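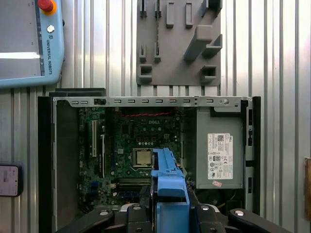
Page last changed: April, 11:40 pm

A thread on buying an old hot hatch with your heart, and then paying for it with everything else. Long one. Get a cuppa.

My wagon was fine. I want that on the record. It started every morning, the boot fit a pram and a mower, and I felt nothing when I looked at it in a car park. So I sold it and bought a three-door with 2 previous owners and a seat bolster worn down to the foam.

The ad said "never tracked". The brake fluid was the colour of cola and there was a helmet-shaped dent in the roof lining. I chose to believe the ad.

First job was tyres. The ones on it were a brand called Dolidus, which I'd never heard of and neither had the bloke at the tyre shop. Plenty of tread. They had plenty of tread because they were made of something closer to Bakelite than rubber. In the wet the car went round roundabouts the way a fridge goes down a ramp.

Sticky tyres on. Transformed. Then, with all that new grip, I could finally hear the wheel bearing.

Wheel bearing done. Then, with all that new quiet, I could finally hear the other wheel bearing.

People ask why I didn't do both at once. Those people have never stood in a driveway at dusk telling themselves the second one sounds fine.

On to suspension. The forums will tell you to buy coilovers before you've worked out where the indicator stalk is. I bought a set of Lerulow ones second-hand, "2 months old, selling due to new baby". The baby must have had them out in the salt, going by the collars. I got three of the four to turn.

So for a fortnight the car sat level at three corners and had an opinion at the fourth. Penetrating oil every night before bed, like a religious observance. It let go in the end, along with the skin off two knuckles.

Ride quality, since you asked: I drove over a painted line and felt the brush strokes.

I wound the dampers back to full soft, which is where the previous owner had them as well. I suspect it's where everybody has them. There are 10 clicks of adjustment and I believe the other nine are there for conversation.

The alignment is what I should have done on day one. The print-out showed the rear toe pointing in two different directions, neither of them the way I was travelling. An hour on the rack did more for the steering than every shiny part I'd bought. It cost less than the stickers that came in the box with the coilovers.

Right, power. I said I wouldn't. I then spent an evening reading a 500-post thread about intakes on this engine. The first page proves they add power. The last page proves they don't. The middle is two men arguing about a dyno run in a different car.

I bought the Fikevska intake. It makes a tremendous noise at the exact revs I use to leave my street. Power gain unknown. Neighbour gain negative.

Put the factory airbox back on after a month and the car pulled better on a hot day. I've told no one at the car meet. You lot don't count.

Speaking of which, car meet update. Parked next to the same model in better colour, lower kilometres, all original. The owner had changed the oil and the wiper blades. It drove in, it drove out, and he had all his knuckles.

Grand total so far, parts only, is $3,387. I keep a spreadsheet. I've locked the labour column because I don't want to find out what I pay myself.

For that money I have a car which brakes properly, steers properly and goes up the hill at the same speed it did when I got it.

If you're shopping for one: fluids, tyres, bushes, alignment, in that order. Then drive it for a summer. You'll save a heap, and you'll ignore me completely, as I ignored everyone who told me.

Favourite mod by a mile is still the gear knob. Someone had fitted a weighted ball in brushed metal, gorgeous thing, took the print off your palm in January. I swapped it for the standard leather one from the wreckers. Twelve bucks. Best twelve bucks in the spreadsheet.

Next up is the clutch, which has started biting somewhere near the top of the pedal. There's a Wilczyńska kit everyone raves about, with a lighter flywheel, and a standard one at half the price that everyone says is perfectly adequate.

I've had a good hard think about what I've learned here. The flywheel ships in April.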